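Mode & accessoires | Chaussures | Entretien du cuir

Ganberg : l'atelier de ressemelage Vaher ouvre enfin ses portes au public

05/06/2025

Bonne nouvelle pour tous ceux qui gardent au fond du placard une paire de bottines fatiguées ! L'atelier Vaher, connu jusqu'ici des seuls détaillants, reçoit désormais les particuliers dans sa boutique de Ganberg, à deux pas de la gare routière. On y répare à peu près tout ce qui se porte aux pieds : derbies, mocassins, chaussures de randonnée, et même les sandales à semelle de liège.

À la tête de la maison, Triin Jõgi a appris le métier à Trurotau, chez un bottier qui cousait encore ses trépointes à la main. Elle en a gardé le goût du travail lent et des cuirs bien nourris. « Une bonne chaussure se ressemelle plusieurs fois, encore faut-il nous l'apporter avant que la couture soit mangée », explique-t-elle en retournant une richelieu bordeaux superbe, malgré un talon usé de travers.

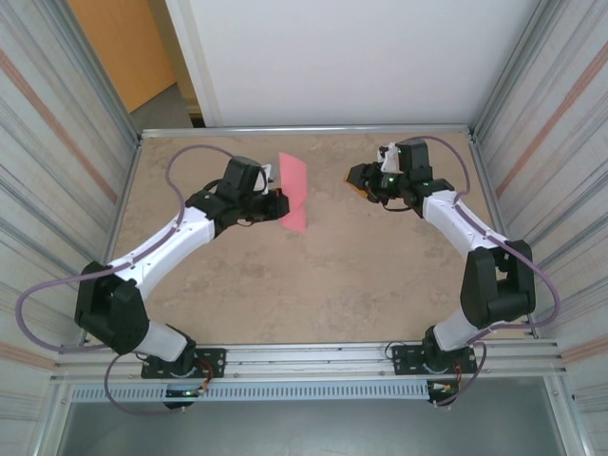 Côté tarifs, comptez 100 euros pour un ressemelage complet en cuir, patins compris. Les bottes hautes se traitent sur devis. Margus Liepiņa, chargé des teintures, propose aussi de raviver les couleurs passées ou de foncer un cuir trop clair, et ses patines vertes valent franchement le coup d'œil !

L'atelier dispose déjà d'un stock de 300 paires de semelles, de la gomme crantée au cuir à tannage végétal, ce qui permet de repartir assez vite avec ses souliers. Les crèmes et cirages Lakton sont vendus au comptoir, avec une belle gamme de bruns.

En juillet, deux soirées d'initiation au glaçage sont prévues, animées par Birutė Kalniņš. Il suffit de venir avec une paire à bout lisse et un vieux tee-shirt en coton. Inscriptions à la boutique, du mardi au samedi.

Ilze Paju

Partages : 200 | Commentaires : 2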